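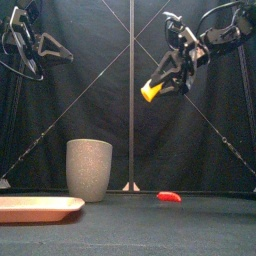

The catering supplier Grostow will continue its test of two-armed machines in Skoncombe until the end of spring, but it will not yet put them in any kitchen of a customer. The company informed its staff of this decision in a short letter. The task in the test is small: the arms must pick up the things on a table and put each one where it belongs. On the black table there is a grey cup, standing upright, and to the right of it a small red piece that lies flat. Both grippers are open and empty over them. A person who works in a kitchen would finish such a job while speaking to a colleague. For the machine it is still a full piece of work, and the company wanted to know how often it can be done without help.

According to the letter, the arms have made 2,921 attempts since November. In 323 of them a member of staff had to stop the machine or put an object back by hand. The letter does not say how many of the other attempts were completely correct, and this is one of the points which the employees have asked the company to explain.

"If you read only the first number, you think it is ready," said Peninah Chege, who leads the trial for Grostow. "I was in the room for many of these stops. Very often it was the cup. When the cup stands a little nearer to the back than the day before, the arm comes to it at a different angle, and it may push it over."

The software was made by Tikamwood, a firm with nine employees. Its engineer Kevin Ccori said that cups are harder than visitors expect. The rim is thin, the sides can be smooth, and two arms which reach for one object must also keep away from each other. Flat things have a different problem, because the finger of the gripper has to get under the border. In the first weeks the team taught the machine to pull a flat object to the edge of the table and take it from there. This method was given up later, when too many pieces fell on the floor.

The slowness is the second difficulty. The best time for clearing the table completely is 92 seconds. Ms Chege would like to see it under 40 before anybody speaks about a real kitchen, where there are also plates with food on them, wet spoons and people who walk past. 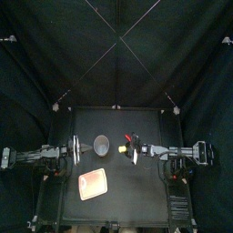

Grostow prepares meals for schools and small hospitals, and it has had trouble finding people for the washing-up area, above all in the evening. A pair of arms would cost the company 3,900 pounds per month to rent, with repairs included. Segundo Valderrama, the manager of the site, said that this price could be acceptable for the evening hours if the machine worked alone. At present it does not. One person must remain near the stop button during the whole time, and this person cannot do other work.

"So today I pay for the machine and I pay for the person," Mr Valderrama said. "It is a test, I accept that. I would not accept it in a normal month."

Among the staff the opinions are divided. Ulises Espinoza has worked in the washing-up area for six years and he took part in the test for two weeks. He said he would gladly give away the sorting of the cutlery, which hurts his wrists, but he does not believe in the rest. He asked the engineers what the machine does when a cup is cracked. They answered that it treats it like any other cup. "I would throw it away," he said. "It would go back to a child at the school."

Mr Ccori confirmed that the detection of damaged dishes is not a part of the present work. It could be added later, he said, but he did not want to give a date.

The employees' representative, Édgar Rivadeneyra, has received a written promise that no evening position will be removed while the test goes on. He has asked for the same promise for the six months after it, and is waiting for the reply. He also wants the list of the 323 stops to be open to everybody who works at the site, with the cause of each one.

In the next part of the test the objects will be placed differently before every attempt, and the lights in the room will be changed between morning and evening. Until now they were always the same. Tikamwood expects that the number of stops will first become higher. After that a second table is planned, with bowls and lids, if the two companies agree on who will pay for it.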